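Narby 5 brings grasp planning and collision checking into one tool

October 7, 2023

Drudport has released version 5 of Narby, its open planning software for robot arms working in household rooms. The new version is available for download from Saturday evening and replaces the August test build, which many users had installed only to try the new collision checker.

The largest change is in how the planner decides on a grasp. In earlier versions, Narby first chose a grasp from a list and after that asked the motion planner for a path. If no path was found, it took the next grasp in the list and began again. On a crowded table this could take very long. Now both questions are treated together, and a grasp that leaves no room for the fingers is removed before any path is computed.

"We lost most of our time on grasps that looked good only when the mug stood alone," said Niloufar Shojaei, who leads the planning work at Drudport. "As soon as there was a plate near it, the list was almost useless, but the planner still went through all of it."

The view from the gripper has also become part of the normal debugging window. Before, it had to be opened with a separate command, and it did not follow the same clock as the rest of the simulation. Users complained that they could not say which image belonged to which line in the log. In version 5 each wrist image carries the same step number as the joint values, and one can go back and forward through a run with the arrow keys. A mug between the two fingers, with the rim of a plate hanging over it, is the kind of case where the team looks at this view first.
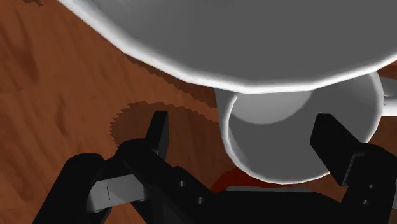
A test set of 1018 table layouts

Together with the software, Drudport publishes the test set that was used during development. It is called Golotov and contains 1018 layouts in simulated living and dining rooms. All of them use the same furniture style, but the objects on the table are changed, and so is the place where the arm is mounted.

Of these layouts, 698 are meant for tuning and the others are kept for the final measurement. The team asks users not to tune on the second part, and the scripts print a warning when somebody tries to do so.

Every layout is stored as a plain text file with the pose of each object. It can be edited by hand, which was a wish from several university groups. A wrong pose, for example a cup that is half inside a loaf of bread, is now reported when the file is loaded and not in the middle of a run.

The rooms are more furnished than in the previous set. Besides the dining table there are chairs, a sideboard and a refrigerator, and the collision checker reads all of this from the same file. Small objects near the table edge were added on purpose. The arm has to come down on them with its elbow bent, and a planner which considers only the hand can easily bring the forearm too close to something else. 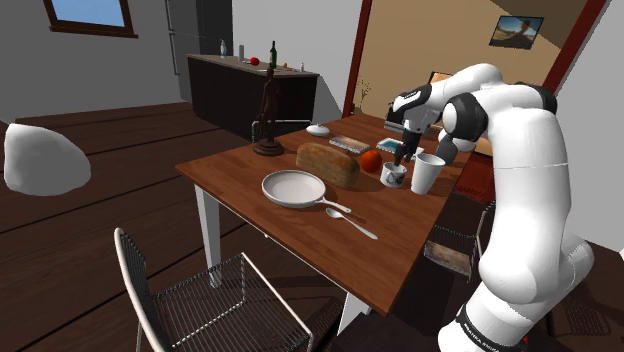 Perception is still a separate step

Version 5 does not bring a new perception module. Narby continues to accept object poses from outside, either from the simulator or from Pagano, the pose estimation package that is maintained by a smaller group in the same company. The connection between the two was rewritten and no longer needs its own configuration file.

Brunello Testa, who maintains Pagano, explained that the hard objects for his package are the thin ones and the white ones. A spoon lying next to the handle of a pan is often given the wrong angle, and a white mug in front of a white cup may be taken for one single object. For such cases Pagano can now return two or more possible poses, and Narby will look for a motion that is safe for all of them. If there is none, the planner stops and says which object is the reason. 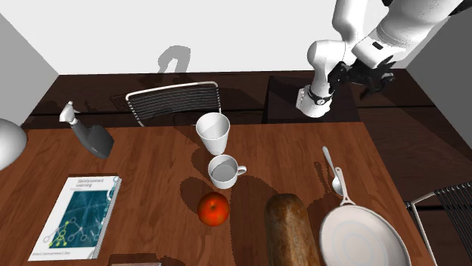 This careful mode is switched off by default, because it makes planning slower. According to Testa, most users will need it only when they work with estimated poses, and he recommends first running the same layout with exact poses to have something to compare with.

Existing projects from version 4 can be opened without conversion. Only custom grasp lists must be exported again, and the release notes describe the command. The documentation was also extended to 70 pages, with a new chapter about writing your own cost terms. Shojaei said that the next work will be on placing objects, where the old two-step method is still in use — she did not want to name a date for it.

Last updated: October 7, 2023

Contact | © Drudport | Back to top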